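Visar Two-Finger Gripper Kit for Home and Shared Workshops

The Visar kit is a parallel gripper for small robot arms, intended for assembly by the owner at a home bench or in a shared workshop. It is supplied unassembled, with printed instructions. No soldering is required.

Contents of the kit:
Two black finger plates
Mounting bracket and housing
Servo motor with 24 cm lead
Bag of 17 fasteners, including one spare
Wrist mount for a small camera (camera not included)

Assembly takes one evening for most members of the Movthorpe shared workshop, where the kit was prepared for release by Ramesh Dhillon and Emese Gulyás. Builders should fit both fingers finger-tight, confirm that they open and close evenly, and only then tighten the bolts. A finger that has been tightened too early will sit at a slight angle and will not meet its partner at the tip.

Once the gripper is mounted, the recommended first exercise is the transfer of light plastic cups between a table and a shallow bin. Cups are inexpensive, they do not break, and they show quickly whether the grip is too firm.

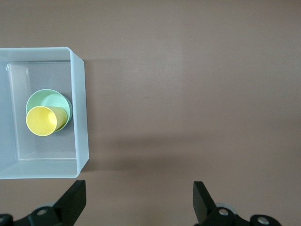 The grip setting is a whole number from 0 to 255 and is stored in the controller when the power is switched off. Owners are advised to begin at a low value and raise it in small steps. Nested cups are a harder task than single ones - the fingers must take the rim of one without dragging the other - and should be left until single cups can be moved reliably.

The wrist camera should be set so that both fingertips remain in view when the gripper is fully open. If the mount is moved, the camera must be calibrated again before further use.

The kit is covered for 3 years against faults in parts. Damage caused by overtightening is excluded. Replacement finger plates are sold in pairs. Questions about assembly may be addressed to Lorraine Entwistle at the Movthorpe parts desk.

Page revised January 11, 2022.

Related items
Visar Replacement Finger Plates (pair)
Flellance Bench Clamp for Small Arms
Imai Servo Extension Lead
Visar Wrist Camera Mount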